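Home Topics Ask Kitchen & Dining Sign in

Where do mugs go on a small counter?
2 min read

MugsAndMore
I just moved into a rental in Ashby and my counter is 42 inches long, that's it! I've got a toaster oven, a mug tree, a plate rack and a little wooden cabinet, and I keep shuffling them. Do the mugs stay out or go away?
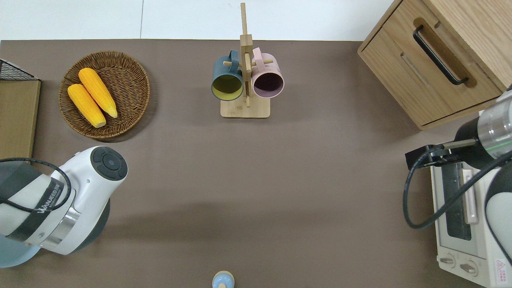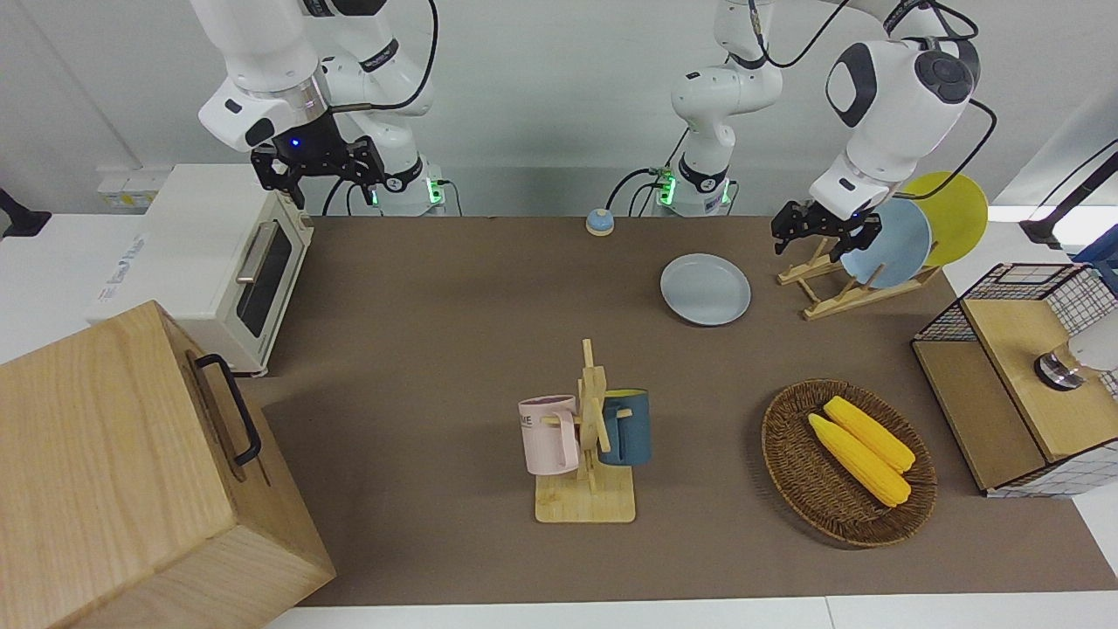
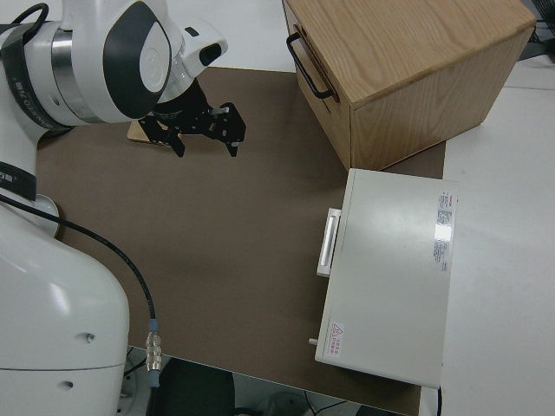

Same tabletop in all three, mug tree in the first two.

Úna Moriarty
Keep the mug tree! Mine sits at the back by the wall, two mugs on it, and everything else lives in a cupboard. I'd give the toaster oven one end to itself – they get hot, so check the manual for the gap it wants – and put the plate rack near the sink if you can. Corn or fruit in a basket is fine wherever.

tealkettle306
get a shelf

pdx_baker
Depends how many plates you use. I dry mine, put them away and fold the rack up.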